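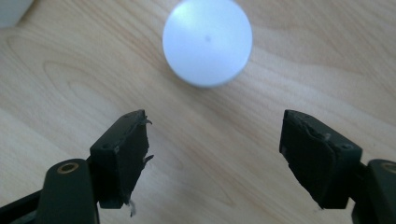

White ball on a blond wood tabletop.

About Zoneck

Zoneck inspects and grades small white balls for clubs, schools and game makers. We work from a single unit in the Hustton building. We do not manufacture. Stock arrives from suppliers in bulk cartons, is checked, graded and repacked, and goes out under the customer's label or ours.

What we check

Each ball is assessed for roundness, seam, hardness and surface. Roundness is checked by rolling the ball down a flat inclined plate and noting any drift from the centre line. Hardness is checked by hand at the poles and at the seam. Surface is checked by eye on a bench, under diffuse light. A matte finish shows specks and scuffs more clearly than a gloss one, and small dark marks are the most common surface fault we record. A mark that wipes off with a dry cloth is not recorded. A mark that stays is.

Grades

Grade A: no visible mark, no drift on the plate.
Grade B: one small mark or slight drift. Suitable for training and school use.
Grade C: more than one mark, a raised seam or a soft spot. Sold for crafts, games of chance and display.

Balls that are cracked or dented are not graded. They are returned to the supplier or discarded.

Benches

Our benches have pale wood tops. Dark tops were used in the first year and replaced, as staff found the glare between a white ball and a dark surface tiring over a full shift. The tops are levelled every December, during the annual closure, and wiped down at the start of each day. Abrasive cleaners are not used on them.

Lot sizes

The standard lot is 500 balls. Larger lots of 1,000 and 2,000 are available in Grades B and C. The minimum order is 215, the capacity of our smallest carton. Lots of mixed colour are not offered. Grade A is packed in divided trays, and Grades B and C are packed loose in lined cartons.

Product lines

Bạch is our Grade A line, in white only. The name is the Vietnamese word for white.
Ivum is our Grade B line, in white and orange.
Grade C stock is sold without a line name.

Records

An inspection sheet travels with every lot and lists the grade, the bench number and the faults found. We keep a copy for two years. Customers who find a ball outside its grade should quote the lot number from the carton label when they contact us. Replacement balls are sent with the next scheduled delivery, or by post if none is booked.

Page last revised Dec 24, 2022.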